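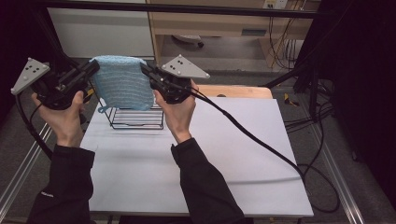
Clostby Parish Registers: Transcribed Burials

Data card, version 2

Summary
This dataset contains transcriptions of burial entries from the parish registers of Clostby. It was prepared by the Plurnomel Local Records Project for family historians, students of population history and anyone tracing surnames in the district. Version 2 replaces the first release in full.

Contents
The transcriptions cover 243 register pages and are supplied in 4 files, one for each bound register. Files are comma-separated text in UTF-8. Each row is one burial.

Fields
entry_id: a permanent identifier, carried over from version 1
surname_written: the surname as spelled by the clerk
surname_standard: a modern spelling, for searching
forename: as written, with abbreviations kept
age: in years, or blank
abode: farm, street or hamlet
burial_date: year, month, day
remarks: marginal notes, translated where in Latin

Transcription rules
Original spelling is kept in every field except surname_standard. Words that could not be read are shown as a question mark in square brackets. Where the clerk struck out an entry and wrote it again, only the second entry is given — the first is noted under remarks. Infants buried without a forename are entered as "child of," followed by the name of the parent.

Known limitations
The third register has water damage, and 40 of its pages have losses along the outer margin. Ages are often missing on these pages. The hamlet of Ado was served by its own chapel for part of the period, and its burials should not be assumed complete. Users should not calculate death rates from this dataset without consulting the original volumes.

Changes in version 2
Dates before the calendar reform are now given with the year starting in January. The Kokkinos family entries, previously split across three spellings, share one standard surname.

Terms of use
The files may be copied and reused for any purpose, provided the project is credited.

Corrections
Please send corrections to the editor, Arūnas Lill, quoting the entry_id. Those received by the end of September have been included.

Last updated: 11/10/2022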